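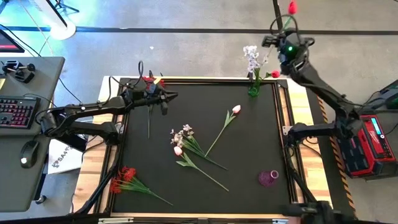
Reading time: 1 min

Billia artificial flowers, single stems

The Billia stems are sold one by one, so you can make the bouquet as you like it. Rose bud in red, tulip in pale pink with a long green stem, and small sprays in light colours – all of them go well in a little vase of green glass.

Height of the tulip: 93 cm is not possible to send, we cut it to 70 cm. For a small vase please shorten more, with pliers.

Dust with a dry brush. Do not wash.

Vases are sold apart, see Farkitz. Orders of 15 stems or more: write to Olga Carrasco at Sitier.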